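On the Keeping of a Household Inventory

It has been my practice for seven years to maintain a written inventory of the contents of my home. The matter came up again in June, when a neighbor in Nuttall asked how one ought to begin, and I undertook to set my views down here in a more orderly form than I managed over the fence.

The purpose of an inventory is generally taken to be insurance, and that purpose is sound. When the pipe above my study in Vurnport failed, I was asked to supply a list of everything the room had contained. I had lived with those shelves for years and could name fewer than half of the books on them. The claim was settled in the end, but it took nine weeks and a great deal of correspondence, most of which could have been avoided had a list existed.

A further use became apparent when my late aunt's house in Stivley had to be cleared. She had left no record of any kind. My cousin Stuart Parsons and I divided the work between us, he taking the upper floor and I the lower, and we were both surprised by how many decisions turned on facts that only she could have supplied. Was the clock a gift or a purchase? Had the blue dishes been promised to someone? We did what we thought fair. I remain uneasy about the dishes.

With regard to method, I recommend proceeding room by room and completing one before starting the next. My own list is kept in a plain ruled book, with a typed copy held at my sister's address in Clultbridge. Each entry gives the item, where it was obtained, the year if known, and the price if a receipt survives. Items of small value may be grouped. I do not list individual spoons.

Photographs should accompany the written record. I held out against this for some time, considering it excessive, and I now regard it as the more useful half of the work. A line reading "assorted toys" will mean very little to anyone in ten years, including the person who wrote it.

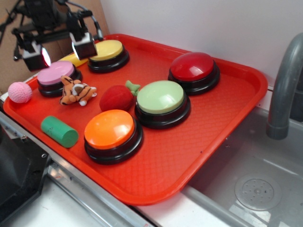 Push buttons and small toys, including the stuffed tiger, on the red-orange tray.

The written record should be reviewed once a year. I set aside an evening for it, beginning at 6 p.m., and strike out in pencil whatever has been sold, given away or broken. Two entries in my own book have carried a question mark since the move. One is a brass lamp and the other a set of garden shears, and I still expect the shears to appear.

Some readers will ask about cost. My book was inexpensive and the printing of photographs has been modest. Against this I would place the sum of $3000, being the amount by which my first estimate for the Vurnport study fell short of the true figure once the receipts were located.

I have been asked whether clothing ought to be included. I include coats and formal wear only. Shoes are a matter on which Stuart and I disagree, and his list runs to an additional page as a result.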